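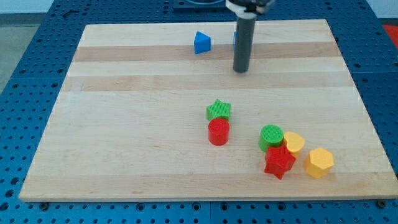

A Good Flat Board
Speaker notes, Bivcombe Makers' Evening, Oct 18, 2022

Running time 25 minutes plus questions. Slides are few. Pass the samples around early, people listen better with wood in their hands.

OPENING (2 min)

Hello, thank you for having me, I've been looking forward to this since April.

Ask: who has a cutting board at home made of strips? Hands up. Nearly every hand goes up in every room, and hardly anyone has looked at theirs properly. I want to talk about boards made that way, and about using them as a surface for play. Shape blocks, mostly. I love shape blocks and I'm going to try not to spend the whole evening on them.

Say where I'm coming from: I make play boards at Berge, which is a shared workshop with one good table saw and one bad one. I've made 68 of them. The first few were terrible and I still have one (hold it up, rock it on the table so they hear it knock).

WHY STRIPS (5 min)

A wide single plank wants to cup. It takes up damp on one side, lets it go on the other, and one morning you have a very shallow bowl. Cut the same plank into strips, turn them so the grain doesn't all pull the same way, glue them back together, and you get something much calmer.

Pass sample A now, end grain facing up. Tell them to look at the little curved lines in the ends. Smile, frown, smile, frown. I check those before I check anything else.

Then color! My favorite part. Pale wood with a few tan strips let in, and suddenly the board has a far side and a near side. Look at the board on the opening slide: mostly creamy strips, with a narrower darker band near the far edge and a wider tan one just below it. You could sort by that. You could say "put the next one on the brown road" to a four-year-old and they'd know exactly where you meant.

I used to throw the darker strips in the offcut bin. I thought the customer wanted it all to match. Then a batch from Cusa came in with so much color in it that I had no choice, and those were the boards people kept picking up.

Don't go into heartwood and sapwood here unless asked. Last time it ate ten minutes.

THE GLUE-UP (6 min)

Demo with dry strips and the short clamps. No glue, the carpet is theirs.

Lay everything out first. Stand back. Move a strip. Stand back again. You will want to hurry this and you shouldn't, it's the only time the board is free to change.

Draw one big pencil triangle across the whole layout, so that when you knock it off the bench (I have, twice in one afternoon) you can put it back together in order.

Edges straight off a sharp blade. If you can see light through a joint when it's dry, glue will not save you. Show the flashlight trick behind sample B.

Thin even coat. Clamps alternate, one over, one under. Tighten a little everywhere, then a little more everywhere. Stop when there's a fine row of beads along the joint. Scrape those off when they've gone rubbery, before they set hard like glass.

Leave it overnight. Yes, even if the bottle says less.

PAUSE, take questions on clamps. There are always questions on clamps.

SURFACE (4 min)

For blocks you want smooth but not slippery. I sand through the grits and finish by hand, with the grain, and ease the corners so a wrist can rest on them. Plastic blocks will skate if you've put on a thick glossy coat. A thin oil is lovely. I use Tindel's, two coats, rubbed back in between, and I let it cure well away from children and biscuits.

Pass sample C (oiled on the left half, bare on the right). Ask which half they'd rather touch. The room always splits, which pleases me.

Pale wood shows everything, so wipe it with a damp cloth and then a dry one. Stand it on its edge to dry, air on both faces. Leaving it flat on a wet counter is how you get the bowl back.

THE BLOCKS (5 min)

Okay, blocks! Tip the bag out slowly over the demo board. Let the noise happen.

I think a small handful on a plain board is much better than a whole tub on a rug. I own a tub of 500 and I've watched kids stare at it and walk off. Put out 6, spread apart, with bare wood between them, and they get going right away. There's room to push things. There's room to make a line and then break the line.

Color does a lot of work too. Bright plastic on creamy wood is easy to see, easy to point at, easy to find again. On a patterned rug the same pieces vanish.

Things I've seen people do with a board and a few shapes, tell two or three of these, whichever come to mind:

Trace around one in pencil and then hunt for which piece fits the outline. (Soft pencil. Comes off with a wipe if the oil has cured.)

Follow the joints between strips like roads, one shape per road.

Close your eyes, slide a piece under your palm, say what it is. Adults are worse at this than they expect to be. Try it with the front row.

Make a face, take away a piece, is it still a face?

FIXING IT DOWN (2 min)

Small point, but I get asked. A board that slides around is maddening. At home, a damp dishcloth or a bit of rubber shelf liner under it is plenty. On a bench at Berge I bolt through near the corners, and I make those holes slightly longer across the grain so the wood can still swell and shrink. Bolt it tight with no slack and come the wet season something has to give, usually a joint, usually the one you were proudest of.

Keep the fastenings close to the edge so the middle stays clear for play.

LAST BIT (1 min)

Invite people up to the table. Samples A to C, the terrible first board, the dry strips to arrange and rearrange. Tell them to have a go at laying out their own pattern before looking at anyone else's.

Mention the offcuts box by the door. Free, mostly Cusa ends, some good dark ones in there tonight. Bring your own bag.

REMINDERS TO SELF

Count the clamps before leaving.
Flashlight needs new batteries.
Blocks bag zips from the left. Check under the front row for strays.
If the projector won't play along, skip the slides and start with the knocking board.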